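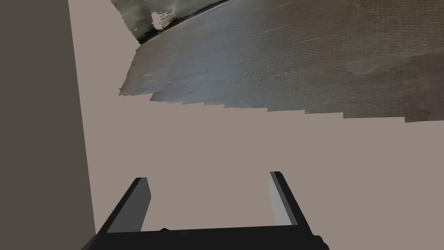 *Gripper over a flat beige surface (simulation render)*

**Stosville Guitar Makers Guild, minutes, Wednesday, April 14, 2021**

1. Minutes of the last meeting approved.
2. Mellov bridge plates. Of 30 received, 26 passed the thickness check. Four go back to the supplier.
3. Humidity log. The Dorneck store room stays at its present setting. Sensor to be recalibrated before the next delivery of spruce.
4. Fret wire. Mahrous quoted $159 per spool. Order approved, two spools, to be charged to the tooling account.
5. Neck jig. Truss rod slot depth still varies between passes. Router bit to be replaced and test cuts repeated.
6. November show. Table fee not yet confirmed. Carried over.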